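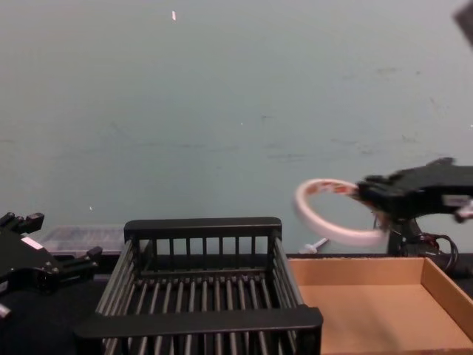 The dish rack in Leonie Tomoana's house has not held a plate for more than a year. It stands on the desk in the back room, and in it are tape, string, two pairs of scissors and a box of labels. When she sends a parcel, she carries the whole rack to the kitchen table. When she has finished, she carries it back.

"Before, I bought tape every month," she says. "I had tape in the car, tape in the cupboard, tape under the bed. When I needed it, I went to the shop and bought tape."

I visited four homes for this article, and in each of them I asked the same question: where is your packing tape? In three homes the answer took longer than five minutes. One of these homes was my own.

It is a small matter, I know. But many of us now send and return more parcels than our parents did, and the things for packing have no old place in the house. Plates have a cupboard and coats have a hook. A roll of tape is put down where the last parcel was closed, and there it stays until it rolls behind something.

Rosalinda Tiongson packs for her living. She sells children's knitwear from a room in Skusumside, and in February, her busiest month, she sent 400 parcels from one table. She has strong opinions about baskets.

"People buy a beautiful box with a lid," she told me. "With a lid you cannot see inside, so you put things on top of the lid. Then it is a shelf." She prefers wire, and she prefers it open at the top. A dish rack is cheap, it is low, and the hand goes in without any trouble. The dust and small bits of paper fall through between the rods, and once a week she lifts the rack and wipes the table under it.

The weak point is also the rods. Pens go through them, and so do paper clips and the small end of a pencil. Rosalinda keeps those in a jam jar. For flat things, such as envelopes and cards, she uses a shallow cardboard tray beside the rack. The tray costs nothing, and when it becomes soft at the corners she makes another one from the next box that arrives.

How should the tape itself be kept? Here my hosts did not agree. Mohit Bajpai, who repairs lamps and posts them back to the owners, stands his rolls on their edge in a row, like plates, so he can read the print on the inside of the ring and take the correct one. Rosalinda puts hers flat, because a standing roll escapes when the rack is carried. I have tried both, and I lost one roll under the sofa, so I am now on her side.

On one question they were united. The end of the tape must be folded over before the roll goes back. Mohit folds it into a little triangle. "It is two seconds," he says, "and the next time you are not scratching with your nail like a cat at the door."

The fourth home belonged to Tuncay Ağca, who grew up near Kilis, where his father kept a hardware shop. The father never used a basket. He put every roll on a broom handle fixed between two shelves, and pulled from it standing up. Tuncay, who is 56, has the same arrangement in his hall today, with a pair of scissors on a cord. It is the quickest system I saw – his tape was in my hand before I had taken off my coat – but it needs a wall, and permission to make holes in it.

For those who rent, the rack is easier. Look for one with straight sides and a strong rail along the top, so that it can be lifted when it is full. Leave out the cutlery cup if it comes with one, or use it for the pens. Leonie paid very little for hers, and her plates now dry on a towel next to the sink.

14 shares
3 comments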